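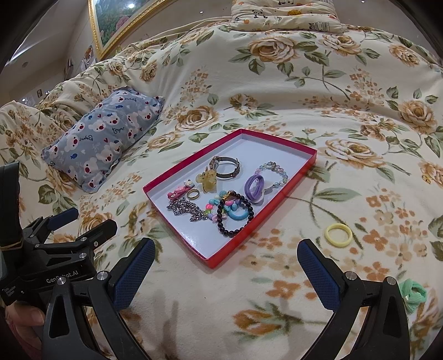
Section 2: Sorting a Jumble of Jewelry

You've unpacked your Stirkik tray set and read through the parts list, so now comes the fun part! This section covers a first sort, from the day you gather everything up to the moment each piece has a spot of its own. Set aside 50 minutes if your chains are in a knot, and less if they aren't.

Before you start

Pick a soft surface. A bed with a blanket over it is wonderful for this - beads don't bounce, clasps don't scratch, and you can spread out as far as you like. A shallow box lid makes a great holding tray while you work, especially one with a white inside, where a plain ring or a tiny charm shows up right away.

CAUTION: Small beads and charms are a choking hazard. Keep children under three and pets out of the room until the trays are closed.

Steps

1. Gather every piece into the lid. Watches, bracelets, rings, hair clips, hair ties, all of it. Don't sort yet.

2. Check the blanket for strays. Light-colored bands are easy to lose on a floral print, so run your palm over the folds.

3. Lift out the hair things first. Clips go in the long tray and fabric ties go in the round cup. You'll be amazed how much room this frees up.

4. Take out the watch. Fasten the clasp so the band holds its loop, then slide it over the padded roll. Metal bands can scuff glossy beads, so the watch always gets the roll to itself.

5. Move rings to the slotted strip, one to a slot.

6. Lay the beaded bracelets flat, side by side. Stretchy ones should rest in their natural circle. Please don't hang them on the hooks, even though they look lovely there!

NOTE: If a bracelet has a charm, turn the charm to face up. It won't catch on its neighbor, and it's easier to find the one you want in the morning.

7. Leave the chains for last. Put the heap on a flat part of the lid, open any clasp you can reach, and loosen the tangle from the middle with two blunt toothpicks. Work outward in small nudges.

CAUTION: Never pull on both ends of a knotted chain. Fine links stretch, and a stretched link can't be pressed back into shape.

8. Thread each freed chain through a card slot (the cards are in bag 10) and close the clasp behind the card.

If a chain won't come loose

Dust it with a pinch of talcum powder and try again. Haf Landeg, who tested this guide for us in February, got a truly dreadful knot out this way on her second try. Wipe the chain with a dry cloth before you card it.

Closing the trays

Stack the round cup on top of the long tray and press until both tabs click. If the lid rocks, a bracelet is sitting on the rim. Open it up, nudge the bracelet in, and press again.

Continue to Section 3 for labels and dividers.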